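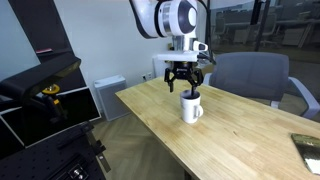 Murnside council leader faces vote on stepping aside after court ruling

FOR IMMEDIATE RELEASE
Murnside, 19 October 2026

Hi everyone, Sveva Messina here, independent member for the Harbor ward on Murnside Town Council. I write my own press releases, as most of you on this list know by now, so please forgive the length. There's a lot to get through and I'd like it all in one place before the phone starts.

On Friday the district court ruled that council leader Benjelloun should not have voted on the Zomlow land sale, and that the vote has to be taken again. The judge found that the leader had a financial interest in the land next door and hadn't put it on the register. The sale is on hold. The leader has said he will appeal, and he has every right to do that.

What he hasn't said is whether he'll keep chairing meetings while the appeal goes ahead. So tonight I'm filing a motion asking him to hand the chair to the deputy leader until the case is finished. He would keep his seat, his vote and his pay. I'm asking for the gavel and nothing else!

I want to be careful here (my lawyer friend made me read this paragraph out loud to her, twice). The ruling is a civil one. No one has been charged with a crime, and I'm not suggesting anyone should be. The court dealt with a conflict of interest and a missing entry on a form. But that missing entry was for a piece of land that would have gone up in value the day the sale closed, and the person who didn't declare it is the same person who decides what goes on our agenda and who gets to speak about it.

How we got here

For reporters who are new to this, Zomlow is the old rail yard on the east side, between the feed store and the river. The town has owned it since the freight line shut. Last spring the council agreed to sell it in a single lot to a private buyer. I voted no, and so did three others. We lost by one vote, and that vote was the leader's.

A group of residents on Usa Street, which runs along the back of the yard, went to the clerk's office afterward and started pulling land records. They found the neighboring parcel and wrote to the council. They got a two-line reply. Then they went door to door with a petition and came back with 499 signatures, which in a town our size is a stack of paper you notice when it lands on your desk. When that didn't move anything either, they went to court.

I've had people ask me if I was behind the lawsuit. I wasn't. I signed the petition at my own front door like everybody else on my block, and I gave a written statement when the court asked me for one. The credit belongs to the people on Usa Street, who paid the filing fees themselves and sat through every day of the hearing on those awful benches.

What the motion says

The full text will be on the council website once the clerk has stamped it. The short version is that the leader steps back from chairing full council and from setting the agenda until the appeal is decided or dropped. The deputy leader takes over both jobs for that time. The Zomlow vote is run again within 4 weeks, in public, with the leader out of the room. And every member, me included, files a fresh register of interests before that vote happens.

I've already filed mine. It's very dull. I own half a house and a share in a boat that my brother swears is going to float again someday.

To pass, the motion needs a simple majority of members present. I've talked to nearly all of my colleagues over the weekend and I'm not going to tell you how they plan to vote, partly as I promised I wouldn't and partly because a few of them don't know yet. I will say the conversations were friendlier than I expected, including the one with the leader himself. We disagreed on pretty much everything and he still asked after my mother.

His argument, and I think it's fair to pass it on, is that a leader who steps back before an appeal is heard looks guilty to the public, and that the budget has to be done this fall and he's the one who knows it best. I take the second point seriously. We have a road repair plan and a library roof both riding on that budget, and a change in the chair could slow things down. The motion lets him go on working on the numbers with staff. He just wouldn't be the one running the meeting when we vote on them.

On the first point, I don't agree. People step back all the time while something is being looked into, and then they come back. I'd shake his hand if he did.

When and where

The motion will be heard at the next full council meeting, Thursday at 7 p.m., in the upstairs chamber at Murnside Town Hall. Doors open at 6:30. The elevator is working again. If you'd like to speak in public comment, sign the sheet by the door before the meeting is called to order, and keep it under 3 minutes or the clerk will cut you off (she cuts me off too).

Reporters who need a seat with a power outlet should email the clerk's office by Wednesday noon. I'm happy to do interviews before the meeting, and I'll be out on the front steps afterward however it goes. I can't comment on the appeal itself, so please don't be offended when I dodge.

Media contact: Sveva Messina, Harbor ward office, Murnside Town Hall. Leave a message with the front desk and I'll call you back the same day.

ENDS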